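Home | Tickets | Knowledge base | Shift notes | Contact
Print this page | E-mail this page

Ticket: Bitar cell, arm stops short of the part
Site: Fitar, packing hall
Status: open, waiting on second shift

Reported at 6:40. The arm comes in to the part and halts with the gripper open. No fault code. Operators have been clearing it by hand, 3 times before first break. That used to be a bench job, and people on the line say they now spend more time watching than packing.

Checked so far: air, cabling, gripper pads. All fine. Reloaded the Ellolia program and ran the approach in simulation. 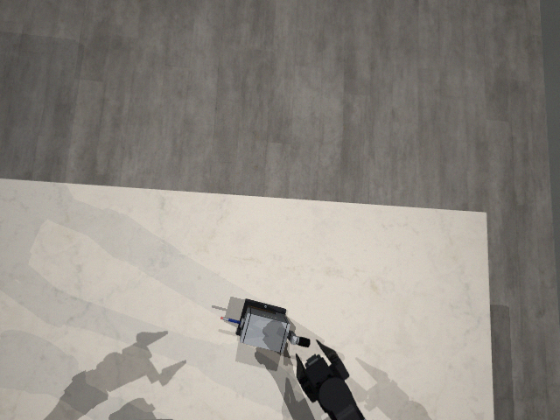 Last changed: June, 14:20

In the sim there is still a small gap between the upper finger and the black end of the cylinder. Approach speed was set to 2000 – put it back to the value on the Bakis sheet and run again.

Staffing note: step 13 of the work instruction still tells the operator to reach in and turn the part. Please strike it. Stop the cell first, every time. Two packers have asked for training on resets so they don't have to wait for maintenance. Request passed to the shift lead.

This site uses cookies to keep you signed in. Accept | Settings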